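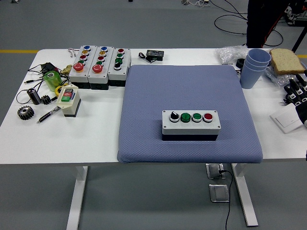
The control box on its mat, Irkcombe.

Charmaine Jacobs had the keys to the pump house for the month of August, while her uncle was in hospital. There were 11 keys on the ring and she used two of them. One opened the gate and the other opened the door.

The job was to go up at six in the morning and again at six in the evening, read the level in the reservoir and write it in the book. Her uncle had done this for most of his life. His handwriting went back through a shelf of books, and before his there was another hand, smaller, signed P. Kordestani.

On the fourth evening she found a man sitting on the wall by the gate. He was about seventy and had walked up from the Breltstead bus in town shoes.

"I'm Jamshid Nouri," he said. "Is Parviz Kordestani here?"

She told him that Parviz Kordestani had been dead a long time. She was sorry as soon as she had said it, but he only nodded and asked if he could have some water.

She let him in and filled a mug at the sink. He drank it standing up. Then he told her that he and Parviz had worked a winter here together when he was nineteen, and that he had left owing him 200 pounds. He had the money in an envelope. He had meant to post it every year and then he had meant to bring it.

"Did he have family?" he asked.

"A daughter, I think. She went to Herevance."

"Do you have the address?"

She didn't. She rang her uncle on the ward, and he said the daughter had married a man called Esfahani and kept a shoe shop, or used to. He asked what the level was. She had forgotten to read it.

They went down the steps together and Charmaine held the torch. The gauge was stiff and hard to see, and Jamshid knew to tap the glass before he read it. He called out the number, 2442, and she wrote it down. In the old books he found his own winter. Some of the entries were his, though Parviz had signed them all.

"He said mine were untidy," Jamshid said. "He made me do them again in pencil first."

The last bus had gone by then. She drove him down to Breltstead in her uncle's van and they didn't talk much on the way. At the station he took out the envelope and looked at it, and she thought he was going to give it to her. He put it back in his coat.

"What time is the Herevance train?" he asked the man at the window.

It was 7.31 in the morning. He bought a single and sat down on the bench to wait for it.

Charmaine went home and set her alarm for half past five.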